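Pranwood Block Sets and Boards: Frequently Asked Questions

Last updated Sep 24, 2018

These are the questions we get most often by email and at the shop counter in Greneseo. If yours is missing, write to Anastasia Triantafyllou at the customer desk and you should hear back in 2 working days.

Ordering and what you get

What comes with a block set?
The blocks, a cotton bag and a folded card with the shape names. Boards are sold separately. Many customers already have a tray or a tabletop they like, and we did not want to make them pay for a board they would leave in the closet.

Can I buy single shapes?
Yes. The cylinder, the hexagonal prism and the star are always in stock as singles. Other shapes depend on what is left over from a production run. Ask before you order and we will check the shelf.

Can I choose the colors?
For singles, yes. For full sets, the colors are fixed. We paint in batches, and a set is packed from whatever batch is current, so a green from this year may be a little darker or lighter than one you bought earlier. If you need a close match, send us one of your old blocks and we will pick against it.

Do you sell to schools?
We do. Orders of 30 sets or more get the school price. Kosmas Vasilakis handles these and can send a written quote. Schools may pay by invoice.

How long does shipping take?
Sets in stock leave within 2 working days. Boards are finished to order and take longer, and in November the wait gets longer still. If you need a board for a particular date, put the date in the order notes.

Shapes and sizes

Which shapes are easiest to start with?
The cylinder and the hexagonal prism. Both have flat ends, stand up well and are easy to grasp from any side. Start with those two on the board and add others once they are familiar.

Why is the star harder?
It has points and inward corners, so there are fewer good places to hold it, and it looks different depending on how it is turned. When sorting by shape, people often get the star right away because it stands out. Placing it in a set direction is another matter. Allow more time for it.

Should I put all the blocks out at once?
You can, but leave room between them. Blocks that touch are harder to pick up cleanly and harder to tell apart from low down, where a tall one hides whatever is behind it. We suggest at least a block's width on every side.

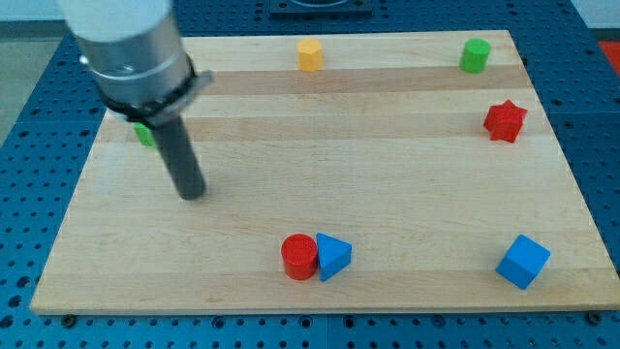 Colored shapes spread out on a light wooden board.

Do the blocks need to be in rows?
No. A loose arrangement is fine for most activities and gives more variety from one round to the next. Rows are useful if you are teaching left to right order or want to see quickly whether a piece is missing.

Are the blocks suitable for stacking?
The flat-ended ones are. They are cut square and will take another block on top without trouble. The set was designed for sorting and arranging, though, and if tall towers are the main interest you will be happier with our plain cube set, sold under the Rirkik name.

The board

Do I need a board at all?
Not on a smooth, level table. A board helps when the table has holes, slots, grooves or a busy pattern. It also gives you one clear area, and you can lift it away when you need the table back.

Which side goes up?
Either. We sand and finish both faces the same way. Use whichever one has the grain you prefer.

My board has a darker strip in it. Is that a fault?
No. Boards are made from several pieces of wood, and the pieces vary in tone. The difference usually gets less obvious with time and light, but it will not disappear. If you want a board that is as even as possible, say so in the order notes. Thanasis Tsoukalas picks the wood and will do what he can with the stock he has.

The board slides on my table. What can I do?
Put a thin rubber mat under it, or four small felt-and-rubber pads from a hardware store, one near each corner. Do not screw the board down through the top. The screw holes catch the blocks, and we cannot accept a return on a board that has been drilled.

My board rocks slightly.
Check the table first by turning the board a quarter turn. If the rocking stays in the same place on the table, the table is uneven. If it moves with the board, the board has cupped. Lay it flat with the hollow side down in a dry room for a few days. If that does not fix it, contact us.

Cleaning and repair

How do I clean the blocks?
Wipe them with a damp cloth and dry them right away. Do not soak them and do not put them in a dishwasher. Light marks come off with a little dish soap.

The paint has chipped on a corner. Can I touch it up?
Yes. We sell small touch-up jars in each of the set colors. Sand the spot lightly, wipe off the dust and put on two thin coats. Leave it overnight between coats. Stars chip more than other shapes, so check the points when you put them away.

How do I clean the board?
Same as the blocks. Once or twice a year, rub in a little of the Sarantis board oil we stock and wipe off what has not soaked in after 30 minutes. Keep the blocks off until the surface feels dry.

I lost one piece. Do I have to buy a new set?
No. Send us the shape and color and we will sell you a replacement at the single price. Include the number on the shape card if you still have it.

Returns

How long do I have to return something?
You have 30 days from delivery for anything unused. Faulty items can come back after that. Send a picture first to Iason Alexiou in returns, who will tell you whether we need the item itself.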